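I finally caved and bought the baskets. If you've been reading for a while you'll know I've been threatening to sort out the small stuff in this apartment since we moved in, and by small stuff I mean the batteries, the hair ties, the rubber bands, the takeout soy sauce packets, the one AA that may or may not be dead. It all lived in the second kitchen drawer. You had to sort of shoulder the drawer open and then fish.

What pushed me over was my friend Doaa Samir coming to stay in May. She asked for a pair of scissors and I watched her dig for a full minute before she came up with a tape measure and a birthday candle. She was very nice about it! But she also sent me a link the next morning, while still in my living room, to a set of colored plastic baskets from a shop called Parier. I left it open in a tab all summer and then there was a sale.

So I've been going back and forth on color versus clear. Color is cheerful and you can tell people "it's in the green one" from the other room. Clear means you can see when you're out of something, and you can put a lid on it and stack it. My sister-in-law Peninah Kioko is firmly on team clear and has her whole pantry done that way, labels and all, and it does look lovely. I just know myself, and I'd stop labeling after a day.

In the end I'm going with a mix, and a mix looks way nicer than I thought it would. Green and red against light wood, with see-through containers in between and a little succulent in the corner – I could look at that all day.

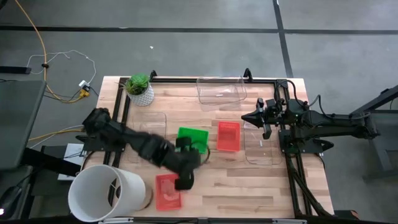
**Home & Tidying**

The ventilated basket walls are my favorite thing, and I didn't expect to have feelings about that. Crumbs and dust don't sit in the corners the way they do in a solid bin, and you can rinse the whole thing under the tap. The downside is that anything skinny pokes out. Pens, skewers, those long twist ties from bread bags. All of that has to go in a clear container, and that's pretty much how I decided what goes where.

My rules so far (they will change):

- Green basket: things that plug in, or help other things plug in
- Red basket: tape, string, glue, scissors. Doaa, the scissors are in the red basket
- Clear containers: anything tiny, and one thing only per container

That last one is hard. I keep wanting to toss a stray button in with the paper clips and then I'm right back where I started.

I emptied the drawer onto the table on Saturday and it took me two hours, with a break for a sandwich. I found a key to our old place, a coupon from Mokeo that ran out ages ago, and a truly silly number of chopsticks. The drawer itself is now for dish towels.

Still to do: the shelf over the washer, and whatever is going on under the bathroom sink. I might need another pair of the small containers for that, the ones with lids. If anyone has found some that close without a fight, tell me in the comments, please, my thumbs are sore.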